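Begoña你好：

又到交进展的时候了，这次我想多聊聊软件，硬件那边Unai Zabala会单独写一份，我就不抢他的话了。

先说好消息：Grulico的时间对齐模块总算能见人了！上一版里，手部数据和固定相机的画面老是对不上，我们一度以为是网络的锅，查来查去，毛病出在写盘队列上——缓冲一满，时间戳就按写入时刻打，晚了一截。现在改成采集时就打戳，39段旧录像重新跑了一遍，只剩3段还要人工校正。Milagros看完曲线说可以合进主干，我当天晚上就合了（手有点快，下次一定先等评审走完）。

标定工具也换了新界面，叫Emura，启动以后直接提示哪一路没信号，省得大家录完才发现白忙一场。Anselmo嫌按钮太大，我倒觉得戴着手套的人会感谢我的。

没做完的也得交代。布料的状态估计还是不稳，布一叠起来，轮廓就乱跳，尤其是带花纹的料子，模型总想把花纹的边当成布的边。另外，手上视角的畸变模型在边缘处误差偏大，我打算月底前换一套参数，先拿旧数据试。

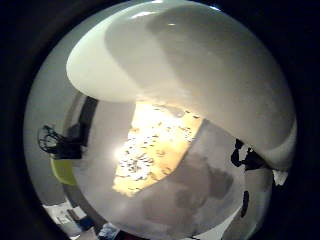
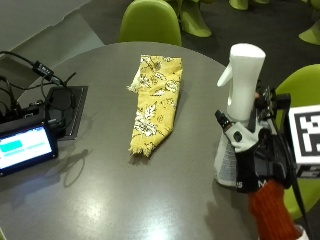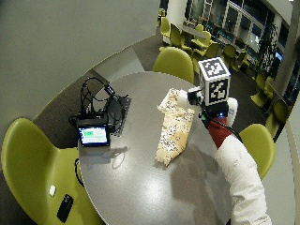 接下来这个季度，我最想啃的是标记跟踪和手部姿态的融合。目前的做法很朴素：看得见标记就信标记，看不见就靠惯性往前推，推久了必飘。新的滤波器会给两边各算一个可信度，慢慢过渡，不再硬切。像戴白手套捏着带黑点的米色布料那种姿势，方块有一面朝上、一面朝前，两个面的角点可以一起进优化，我想先从这类数据调起；标记被画面右边裁掉一块的，就留给后面的困难集。困难集暂定51段，名单Purificación Casado在整理，十月给我。

预算上没有新要求，只是存储快满了，能不能把Peñalver那台旧服务器先借我们用用？工单号2033，已经挂在系统里了，麻烦你有空点一下。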